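Endatwood, August

A mug tree and one thousand tries

I said I'd write more often over the summer and then of course I didn't, so let me catch you up (put the kettle on, I do go on a bit). Since the start of August I've been helping Telma Aravena gather examples for Senstead, which is the name she has given the learning system she's been building. It learns to move things by studying people moving things, and at present a lot of those people are me.

The job is simple to describe. I hold a gripper in each hand and do a small kitchen task, then I put everything back somewhere a little different and do it again. The first week I was so stiff and careful that Telma threw out 38 of my goes. She was very kind about it! Too slow, she said, and too many pauses while I thought about my elbows. Damián Maldonado then sat with me one afternoon and told me to talk about something else while I worked — we did his holiday in Lagos from start to finish — and my hands got much better once I stopped watching them.

We want 1,000 good ones before we move on, and as of this evening we have 479. My best run so far is 18 without a single fumble, and I was unbearable at tea.

The task I've grown fondest of is the spatula on the mug tree. The hooks are all curved and close together, so you have to come at them from a sensible angle, and I keep finding new ways of doing it wrong. Telma likes to keep a few of the clumsy ones too, if they end well.
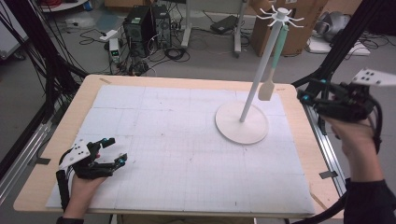

What's next

Drellov, probably, which is Damián's list of harder tasks and has a great deal of folding in it. I've been practising on tea towels at home and the cat is not impressed. If you have a favourite fiddly kitchen job, do leave it in the comments and I'll pass it on to him.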